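A Morning at Trokine's Board Assembly Plant in Wendside

Trokine opens its Wendside plant to outside visitors twice a year, and I went along in August to see the surface mount lines.
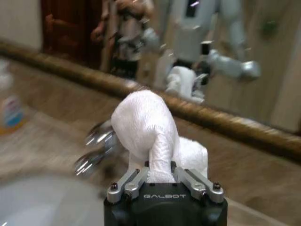

The plant builds circuit boards for other companies, mostly controllers for heating equipment, pumps and small motor drives. It moved to the present building from a smaller one across town and now runs three surface mount lines and a through-hole area on one floor. Visitors sign in at 9, leave their bags in a locker and put on a coat and heel straps before going through the first door. Hands have to be washed before the straps are tested, at a chrome faucet with a white terry-cloth towel, and hand cream is not allowed after that. The strap tester gives a green light or a red one. Mine was red the first time and I had to tighten the left strap.

We were a group of 30, split in two. My half started in the parts store. Trokine holds 614 reels for its largest customer, Stevitz, and keeps them apart from general stock. Moisture-sensitive parts are in dry cabinets along the back wall, with a card on each door showing when it was last opened. Reels are scanned out to a job and scanned again at the feeder.

Line 2 was running a Stevitz pump controller. Each panel goes through paste printing, paste inspection, placement, reflow and optical inspection. There are 265 parts on the board, most of them on the top side. Changeover to the next job took 71 minutes on the day we were there, and the line leader said the feeders are the slow part. The carts are loaded ahead of time when there are enough of them, and a second set is on order.

Through-hole work is done by hand at benches and then sent over a selective solder machine. Connectors and large capacitors make up most of it. Cable harnesses are not made on site. They come in finished from Caron and are checked on a test board before they are fitted.

The test area was the most crowded part of the floor. Every controller gets a powered functional test, and failed boards go to a rack with a printed slip giving the step that failed. I asked about conformal coating and was told it is sprayed in a separate room, which was closed to visitors.

Coffee was served in the canteen at 11:30, with time for questions on minimum order sizes and lead times. Small batches are accepted, but the setup charge is the same as for a large one. Parking is behind the building, and the entrance is on the side facing the rail line.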